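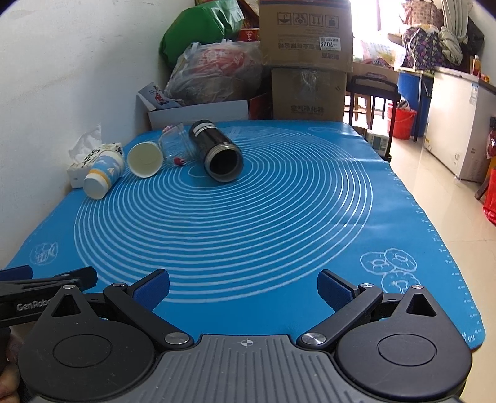

Session 4: Fingers, linkages and picking up things that roll

Skorngate Shared Workshop | Building a Gripper at Home
Home Sessions Parts list Ask a question
Last updated: December

Welcome back, everyone, and well done to those of you who got both arms moving before the break (I had more happy emails than I could answer, which was lovely). These notes cover what we'll do together in Session 4 and a bit of reading for afterwards. If you missed Session 3, please borrow somebody's notes on pivots first, or catch Hagos Derese at the kettle, as he is far more patient about linkages than I am.

4.1 What the linkage is doing

A two-finger hand gripper has a body in the middle, a housing on either side, and an arm running inwards from each housing to a finger pad. The pivot screw is where most of our troubles begin. Do it up too tightly and the arm drags; leave it slack and the finger tip wanders sideways, and you will blame the pads, and then the cup, and then me. Tighten until the arm just stops moving freely, then back off a touch and try it again.

The pads in our picture have blue inner faces on black fingers. On your own builds, whatever you choose for the inner face, I'd like it to be a different colour from the finger behind it. It makes it so much easier to see how much of the pad is really touching the object, especially in the evening when the light in the workshop is at its worst.

4.2 Why we practise on a pastry mat

A silicone pastry mat is my favourite piece of workshop equipment, and I will go on about it if you let me! The one shown has printed circles and a ruler scale down one edge, so you can put an object back in the same place again and again without drawing on your table. It wipes clean too. Any mat with markings will do, and squared paper taped down is perfectly good if you would sooner not spend the money.

4.3 Objects lying on their sides

Paper cups, a glass jar and an insulated bottle make a good practice set between them. We begin with things lying down, as that is the harder case and I'd like you to meet it early.

- Paper cup. The wall gives way under the fingers. Close slowly and stop as soon as you see it start to flatten. A cup tapers, so it also wants to roll in a curve, and you should come at it squarely across the middle.
- Glass jar. Smooth and unforgiving. Lift it only a finger's width to begin with, and keep it over the mat.
- Insulated bottle. Check your opening width before you start. If the bottle won't fit between the pads with room to spare, try nearer the neck.

Meenakshi Chaturvedi's handout from last term suggests 12 attempts per object before you change anything on the gripper, and I'd stick to that. It is terribly tempting to reach for the screwdriver after the second drop.

4.4 Keeping a log

Write down the object, where it lay, how wide the fingers were when you began, and whether it was held, slipped or squashed. One line each is plenty. Last term's group filled 46 pages between them, and the slips told us far more than the tidy lifts did. Please do write your name on your sheets this time!

4.5 Before next session

1. Check both pivots again after your practice, as they do work loose.
2. Bring your log and one object from your own kitchen that you couldn't pick up.
3. Read the section on return springs in the Presetti notes, or as much of it as you can manage.

The workshop opens at 6.30 pm and I'll be at the long bench.

128 shares | 12 comments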